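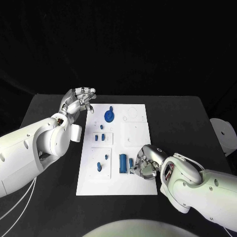

Student team moves two-handed assembly project to full board trials

A student robotics club at the Habte technical campus has started full trials of a two-armed assembly task, the last stage of a project that began with single-part tests in August. The team, entered in the Skimum student manipulation challenge under the name Senard, must have its robot place a set of pegs, cylinders and a gear into matching positions on a flat task board.

The challenge rules allow one robot with 2 arms and jointed hands. Special-purpose grippers are not permitted, and the board may not be clamped or moved once a run has started. Each run is limited to 400 seconds. Points are given for every part seated in its position, with a deduction for any part that leaves the board.

"The small cylinder is the hard one," said Beatriz Macedo, who leads the control group. "The fingers have to close around it from above, and the large cylinder is right next to it. If the approach angle is off by a few degrees, the hand pushes the part before it grips it."

The club has 34 members, divided into control, vision and hardware groups. The control group trains its grasping policy on demonstrations recorded by members who operate the arms by hand. The training set now holds 3000 demonstrations. Most cover pick and place with one arm; the remainder cover handovers, in which one hand passes a part to the other before insertion.

According to the team's progress report, round pegs are handled more reliably than rectangular ones. A round peg can be inserted at any rotation, while a rectangular peg has to be turned to match its slot, and the wrist sometimes reaches its joint limit before the part is aligned. The group has changed the starting posture of both arms to leave more wrist travel on the side where the part is picked up.

Finger wear has been a second issue. The cables that drive the fingertips stretch with use, and grip force falls as they do. The hardware group now checks tension before each session and logs the result against the success rate for that session.

Hedik, a local machine shop, cut the parts for the team's practice boards. A second set, with slightly tighter holes, is on order and will be used to test how the policy handles fits it has not been trained on.

The team will submit its software and a written report to the Skimum judges before the on-site round. Runs at that round start at 9 a.m., and each team gets one practice attempt before scoring.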